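Drustumholm library drops late fees and stretches loans
Oct 30, 2020

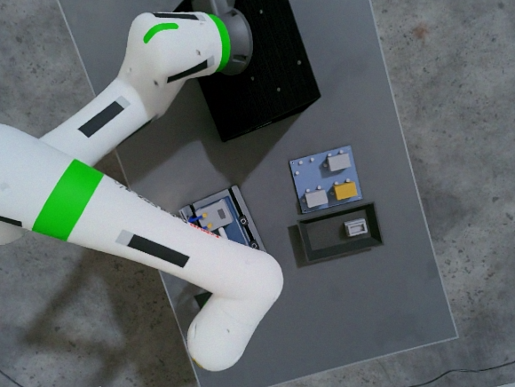
How long can you keep a book now? Four weeks, up from two, and you can renew it once online or over the phone as long as somebody else isn't waiting for it.

I've been a card holder at the Drustumholm Public Library since I was small enough to need the step stool, and I have paid for that privilege, mostly in dimes. So I was pretty happy to hear that late fees are gone for good! Samira Hijazi, the head librarian, told me the change was approved in August and that the new computer system finally caught up with it this week.

Old fines are being wiped too. There were 288 cards blocked over unpaid fees, and all of them work again – you don't have to call or fill anything out, just bring the card in. If you lost it (I did, twice) a new one is free with a piece of mail that has your address on it.

You do still have to pay for a book you never bring back. After 48 days overdue it gets marked as lost and the price goes on your account, but if it turns up under the car seat later and you return it in decent shape, the charge comes off. I asked what decent shape means and Samira laughed and said coffee rings are fine, bathtubs are not.

The other news is on the shelves. The library bought 600 new titles with money left by the late Hussam Atallah, who taught shop and math at the high school for years and apparently read a western a week. A good part of the money went to large print, which had been looking pretty tired, and there's a whole new bay of cookbooks next to the magazines. I went home with one on flatbreads and one on pickles and have no plans to share either.

Sawsan Najjar in the children's room says picture books got a big share as well, including a lot in Arabic and Spanish. Story hour is still online for the time being. She reads from her kitchen and the cat gets involved, so if your kids haven't tried it, do.

Curbside pickup keeps going through the winter at the Mansour Street door. Put your hold in, wait for the text, then park and call the number on the sign. You can go inside to browse too, with a mask on, for up to half an hour at a time. The branch over in Praltitz is pickup only until the new heating is in, but anything you borrow there can be returned here and the other way around – the van runs between the two every morning the library is open.

One more thing, for the puzzle people. The jigsaw swap is back, on the cart by the front desk. Please write on the box if a piece is missing. I am still sore about a lighthouse I did last spring.

Holds and renewals are on the library website, or call the front desk during open hours.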